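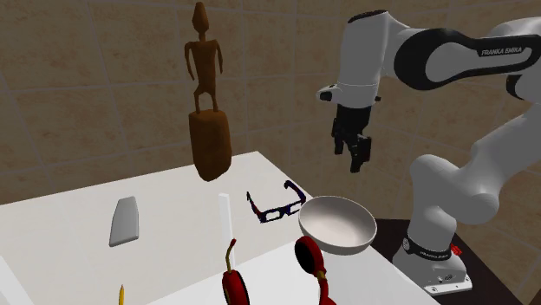

Unit 5: Splices, Knots and Other Ways to Lose Strength

Reading before lab: the Trollavitz rigging booklet, chapter 3. Skip the history part unless you like hemp.

The breaking load on the label belongs to a straight, new piece of rope pulled slowly by a machine in a clean room. Your rope will have none of these advantages. Start from the label and subtract.

Knots. A bowline in ordinary braided polyester can cost you nearly a third of the strength. In slick fibers it may also slide out, and it will pick its moment. Tie one in the Sveinbjörnsson sample line and tug it by hand before you trust the drawing in your textbook.

Splices. A well-made eye splice keeps most of the strength. "Well-made" means a long bury, a tapered tail and lock stitching. Students hate the taper. Cut out strands in pairs, a few at a time, until the tail looks starved.

Bends. For this course, use a pin at least 8 times the rope diameter unless the maker's sheet asks for more. The shackles in the Jidgate drawer are mostly too small. They are there so you can reject them.

Heat. Polyethylene fiber softens well below the temperature of a fast-running winch drum. Polyester puts up with more, nylon too, but nylon stretches and stores energy, so stand out of line with it.

Lab at Rarkoddale: three splices each, same rope, different bury lengths. Label both ends. Record where each one breaks as well as the load. "In the middle" is not a location.

Bring your own fid. The department's has been bent since May.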